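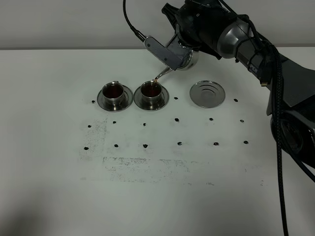

Home Our tea Visit Join us Contact

Tea service assistant, part time — Corkari Tea Room, Pinheiro Street

We are looking for a friendly, steady-handed person to help us serve tea, and we would love to hear from you even if the only pot you have ever poured from is the one at your grandmother's house! Corkari is a small place with a long menu, and most of what we do comes down to looking after people who have come in to sit for a while and don't want to be hurried.

You would be setting tables, pouring, clearing, and keeping our stainless steel in good order. We serve in small steel cups, each on its own round saucer, with the teapot close by, and we like the saucers set out in a neat row before anything is poured. Steel shows every fingerprint, so there is a fair amount of polishing (some of us find it very restful, and some of us put the radio on).
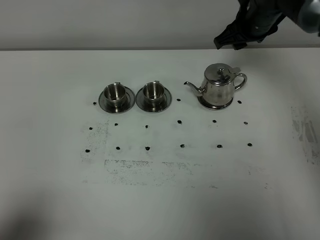 The job is 54 hours a month, mostly afternoons, with a few longer days in August when the street fills up with visitors. You will spend your first two weeks learning alongside Amândio Barros, who has run the tea side of things from the beginning and is very patient with spills. He will show you how to tilt the pot slowly, how to keep the stream thin, and when to stop — a small cup fills faster than you would think.

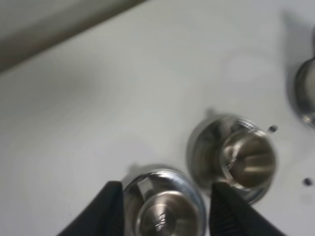
You don't need experience or any certificates. We do ask that you can be on your feet for a shift, carry a loaded tray up four steps, and chat kindly with strangers. If you know a little about black teas, wonderful, and if you don't, you will soon be drinking plenty of them with us. Staff meals are included, and so is a tin of tea to take home every month. 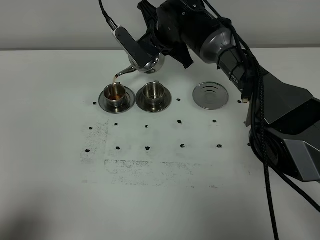
Pouring tea into the first cup.

To apply, write us a short letter telling us who you are and which afternoons suit you, and drop it in at the counter or send it through the contact page by 22 May 2024. We read every letter and we will write back to all of you, though please give us a little time.

Corkari Tea Room, 305 Pinheiro Street | Contact | © Corkari | Back to top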